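Foam block sorting, 2 bins enough?

steveton_mom
Posted 15 September 2023
Setting up a sort-the-blocks table for the kids corner. Foam cubes, mixed colors, two bins, brown paper down over the table. Do I need a bin per color?? Space is tight 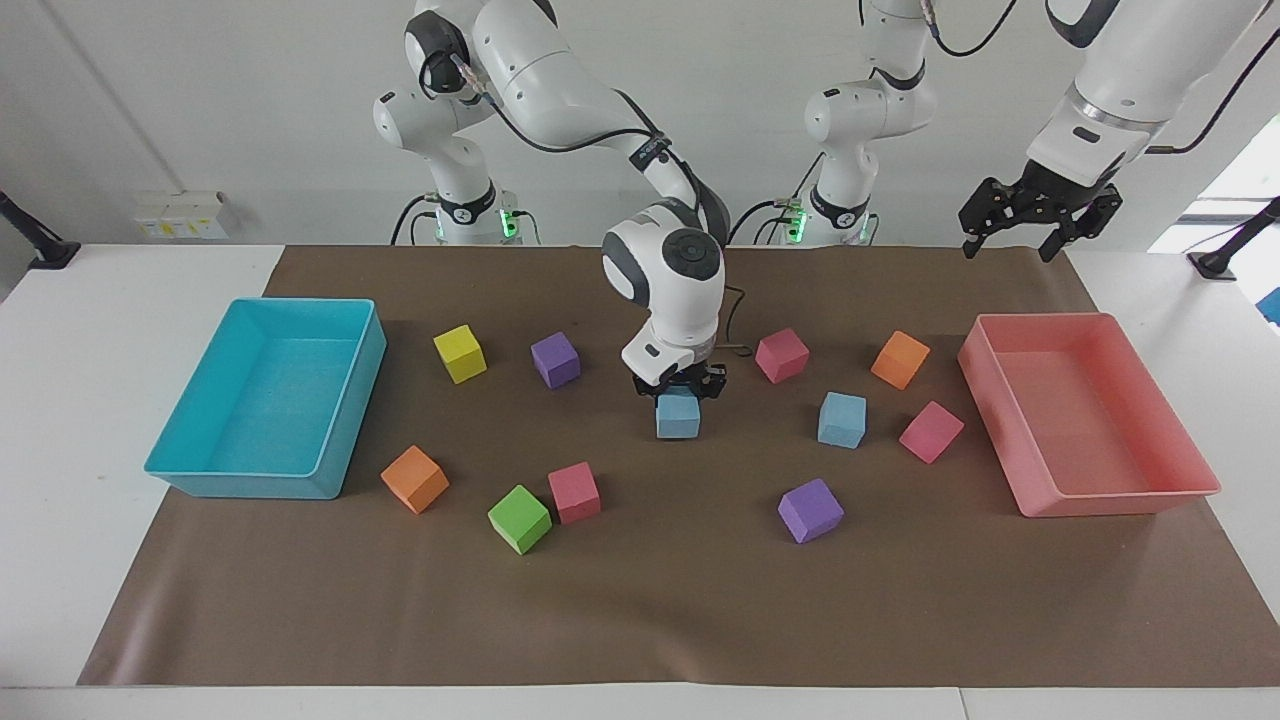 Bins were the easy part, got them at Dradeo. Cleanup is what I'm worried about. I like the cyan and the pink facing each other with the cubes all in between, kids can come at it from both sides. But then where does yellow go? Or purple

ekeck600
Two is plenty. Warm colors one side, cool the other. done

paperclipper
Disagree. Purple will start a fight every time. We did a bin per color in April and it was way calmer

ekeck600
and took up the whole table I bet

paperclipper
well yes. still calmer

steveton_mom
Ok leaning two bins. Purple goes with the blues, final. Cubes scattered between the pink and the cyan again 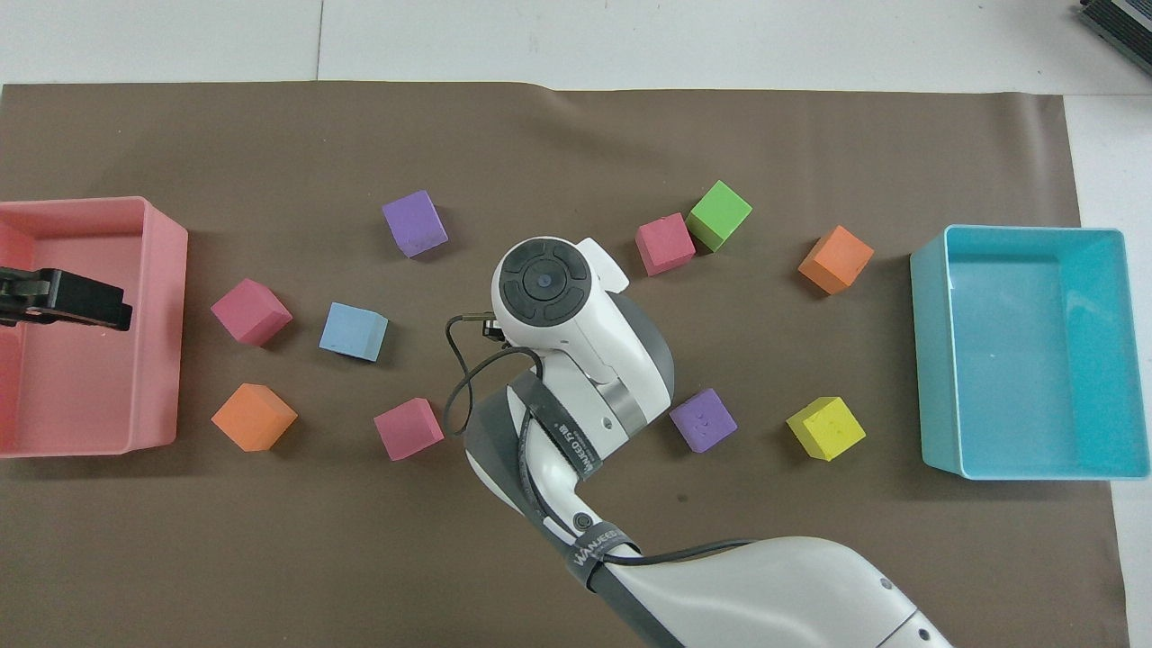
and I think I'll keep the paper, it's quieter than bare table. Does tape leave marks tho? Dont want to wreck the top

paperclipper
Painters tape, corners only. Pull it the same day

ekeck600
20 min job. skip the tape imo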